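Book pages: changes to the true crime and social history list

The Pomwood reading list for true crime and social history has been revised for July. It now holds 399 titles. Entries that were out of print in every format have been moved to a separate page, where they can still be searched by author, place or decade of the case.

Begay, the imprint behind the canal murders series, is reissuing the first two volumes in paperback. The new edition of volume one runs to 600 pages, including the inquest papers that were left out of the hardback. The type is smaller than before and the notes have moved from the foot of the page to the back of the book. Readers who follow the sources closely will need two bookmarks. The index has been redone and now lists witnesses by name as well as by occupation, a clear improvement on the old one, which sent the reader to "servants, various" for half the people who gave evidence.

Volume two is largely unchanged. The map of the wharves has been redrawn at a larger scale and the street names match the text. The error in the chapter on the second trial, where the defence closes its case a day before it opens, has been corrected. The family tree is still printed across the fold and is hard to read near the spine.

Stavex has released the audio edition of Dradarier, a long account of a boarding house poisoning and the appeal that followed. It is unabridged and read by a single narrator. Court transcripts are read in full, with the speaker named before each line. This is accurate but slow, and listeners may prefer to have the printed book to hand for the cross-examination chapters. Footnotes are read at the end of each chapter. The appendix of chemist's receipts is supplied as a download.

Members' ratings for the past season have been added to the list pages. There were 831 in total. A title needs at least 6 ratings before an average is shown, so newer books may appear without a score for a time. Ratings left without a written comment count in the same way as those with one.

The group read for the coming month is volume one of the canal series, in either edition. Page references in the discussion notes follow the paperback. Hardback readers should use the chapter and section numbers, which are the same in both. Please keep remarks on the verdict to the final thread. Suggestions for the next group read can be sent by the usual form and should give the title, the edition and whether a library copy can be had.

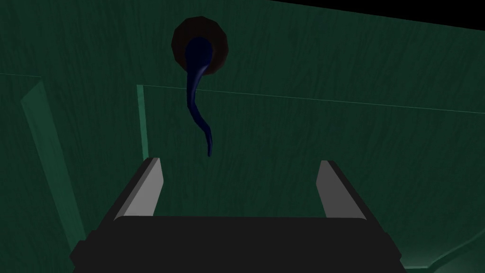
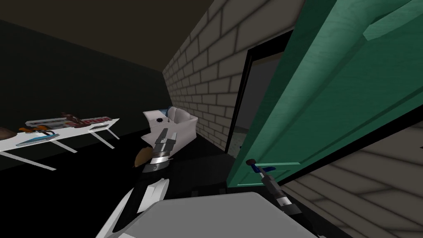
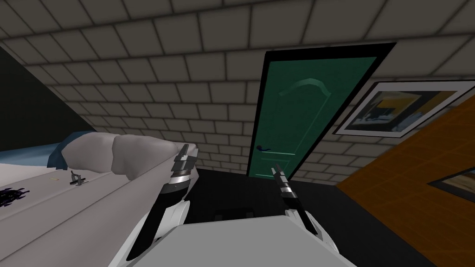

Computer-rendered views, all from the same place. The green door appears in the second and third.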